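About Us

Hi, I'm Heidrun Imhof, and I run Musance, a snack box service that packs treats for offices, school staff rooms and the odd very lucky book club. If you've had one of our boxes land on your desk, hello again! If you haven't, pull up a chair and I'll tell you how we work.

I started out packing boxes at home for the place where I used to work. Everybody there was tired of the vending machine, so I'd go shopping, sort everything into bags by department and carry it in with me. Then another office down the street asked for the same thing, and then their sister office in Tatton, and at some point I couldn't reach my own stove anymore. Roswitha Baumgartner, who had been helping me tape boxes in the evenings, said we should either stop or do it properly. We opened the packing room on 1 July 2023 and she has been my business partner ever since (she's also the one who answers the phone, so be nice).

These days we have 23 regular customers and send out 300 boxes in a normal month. April is always busier, thanks to all the staff appreciation orders, and I love it even though my feet don't.

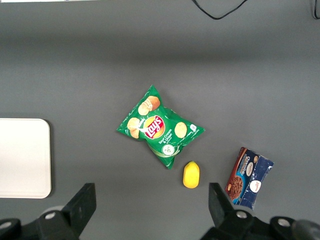
Choosing what goes in is my favorite part of the job. Every new box gets laid out on a table before we pack a single one, and Roswitha and I stand there moving things back and forth until we both like it. I want something salty and something sweet in every box, always. A green bag of Lay's Sour Cream & Onion next to a dark blue box of chocolate cookies is a pretty good start as far as I'm concerned, and a bit of lemon yellow beside them cheers the whole thing up. From there we add the smaller stuff – crackers, dried fruit, mints, maybe a granola bar or two – and then we argue over whether the lid will close.

We pack by hand. Cookies go flat along the bottom, heavy things go in the corners, and chips go in last, right on top, so you get cookies and chips at the other end and no crumbs. A cookie box that has picked up a few scuffs goes on our own break shelf, and it doesn't stay there long!

You can order a one-time box or set up a regular delivery. The Yeom is our small one and does nicely for a team that shares a single coffee pot. The Eveo is the big one, with a lot more salty snacks in it, and it's the one people reorder. Tell us about allergies when you sign up and Roswitha will go through the labels with you before anything gets packed. You can swap items up to 2 days before your box goes out.

Got a snack you think we should try? Drop us a note or come by the packing room at 1099 Tatton Road. Ring the bell twice, we usually have the tape gun going.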